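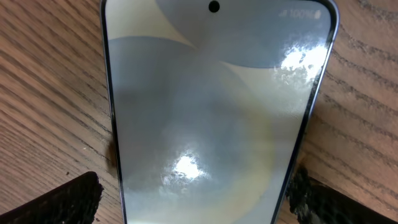 Frequently Asked Questions
Clarnen Manipulation Club, Student Arm Project

Who can join?

Any enrolled student, in any department. No robotics course is required. New members work through the bench safety sheet with Benvinda Vieira before they power an arm.

How many arms does the club have?

2. Both are tabletop arms with parallel grippers and a wrist camera. The one closest to the door is called Treloar and the other is Orklow. The names are written on the base plates and are used in all log files, so please get them right.

What is the current task?

Picking up flat, rigid objects from a table and placing them in a tray. The object set has 17 items. Phones are in the set, along with rulers, coasters, hardcover books and a cutting board. Flat objects are harder than blocks because the fingers have to come down close to the table on both sides without pressing into it.

Do phones have to be switched off?

No. Runs are recorded with the display on and with it off. A lit screen changes color with the wallpaper and reflects the ceiling lights, and a detector trained only on dark screens tends to split the phone at the glare. Log the screen state in the "display" field.

Should I wipe the glass first?

No. Leave smudges as they are. Wipe only if there is grit on the surface, which can scratch it when the fingers close.

Can I use my own phone?

Yes, if you sign the release form. The club does not pay for damage. Set the phone to Do Not Disturb and remove anything private from the lock screen, as wrist video is shared with all members.

What is the grip force limit?

Level 2 on the controller for anything with a glass face. Do not raise it to fix a slipping grasp. Check the finger pads and the approach height first. Worn pads are in the drawer marked R and should not go back on an arm.

Where should the fingers meet the phone?

On the long edges. Keep clear of the side buttons where the model allows it. Centering across the width matters more than position along the length, but a grasp far from the middle will let the other end drop during the lift. Tag those runs "tilt".

How many runs are in the data set?

151 accepted runs as of July. Rejected runs are kept in a separate folder and are not counted.

Why was my run rejected?

Usually a missing calibration file. Other causes are a hand in view after the start tone, a wrong arm name, or a log that stops before the gripper opens. Sérgio Veloso reviews uploads and writes the reason in the run sheet.

Is there a competition?

Yes, the Brarero Tabletop Challenge. Team entry goes through Margarida Sampaio. Members need five accepted runs to be listed.

Who do I ask about the wrist camera driver?

Ilídio Macedo. Include the arm name and the full error text in your message.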